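Home | Set-up | Demo days | Spares | Contact

2022-02-26
Gestach demo team

Section 5. Open day at the Ongart flat – cloth handling demo

Read before visitors arrive. Assumes the Purkeo arm is bolted down and has passed its power-on check (section 2). If it hasn't, stop, go back.

5.1 Before the doors open

1. Power up the arm. Wait for the steady green light. Blinking green is not ready.
2. Load the job called FOLD-94. The older job from January is still on the controller – don't use it, the grip is too hard for woven stuff.
3. Window end first. Run the two-handed carry by hand over the round table before the arm tries it. Hold the piece folded, a hand each side, fringe towards the window.
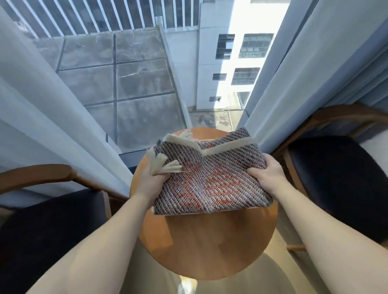
Keep the pace slow, same as you want from the arm. Visitors copy what they see and the Dresmont gripper has to follow the same path later. Two passes is enough. If you are teaching the path by hand, press Record before you lift, not after.

Note: bright sun confuses the depth readings. Draw the curtains if the preview goes patchy, then recalibrate.

CAUTION: nobody inside the taped line while the arm has power. Includes staff. Includes you.

5.2 Folding on the bed

1. Pull the sheet reasonably flat. Small wrinkles are fine, ridges are not.
2. Lay the cover down pattern side up, tassels clear of the fabric. A tassel tucked on to the panel will be read as part of the edge.
3. Fold the lower half up over itself so the back of the weave shows. Say out loud what you are doing, people at the back can't see.
4. Flatten with both hands, fingers spread. Press, don't drag – dragging shifts the top layer and the corner finder looses it.
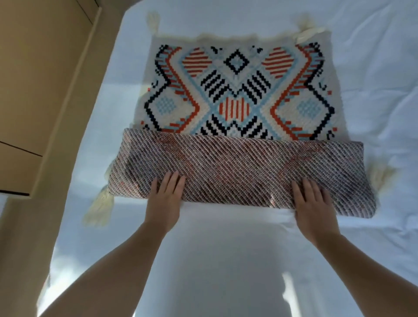
5. Step back behind the line. Hands off everything.
6. Press Run. Let the arm do its own attempt from the folded state. If it stops with error 6, the grip has missed. Press Clear, reset the cloth by hand, run again. After the second miss move on to the next part and take questions.

Note: error 6 is also what you get if the gripper pads are dusty. Wipe them with the dry cloth from the kit, no sprays.

5.3 Spreading and corner hold

1. Open the piece out full length on the bed, long side running away from you.
2. Stand at the near end. Take one lower corner in each hand, fingers over the border.
3. Lift the near edge just off the bed and pull it slightly taut. Not tight. The knit stretches and then the next run starts from the wrong size.
4. Keep the tassels hanging free below your hands. Anyone helping waits well back, by the doorway is fine.

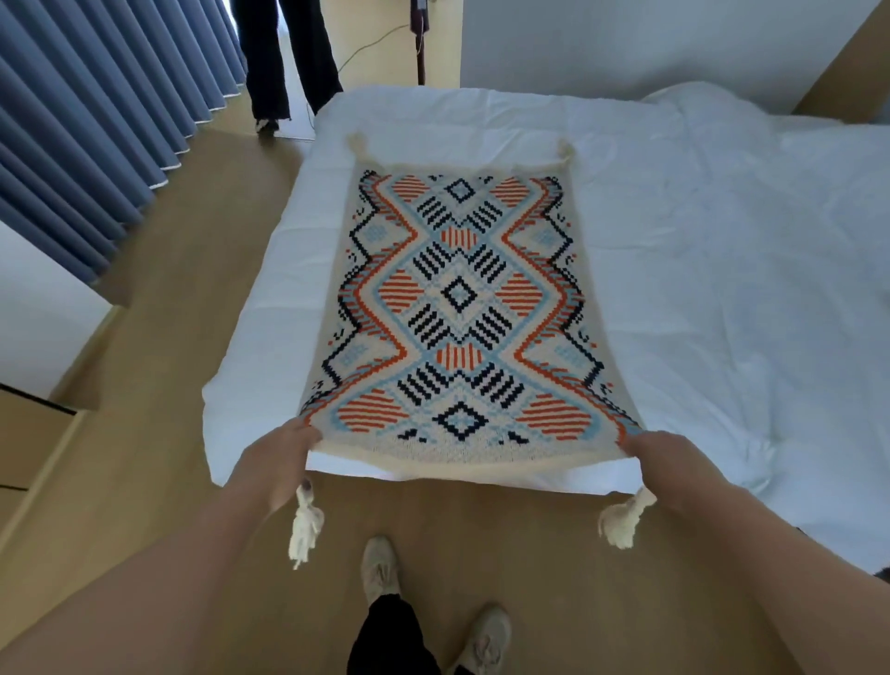 5. Hold still until the tone sounds, then lower. Corners down together.
6. Check the preview. Four corners marked = good. Three or fewer, repeat from step 2.

CAUTION: the stop button must be in reach of whoever is talking to visitors. Test it once before the first group and agian after lunch.

5.4 Closing down

Park the arm, wait for the click, then power off at the wall. Fold the textiles loosely and put them back in the Dresmont crate, fringe inside. Save the log under the Ongart folder. Faults go on the Purkeo sheet, see section 6.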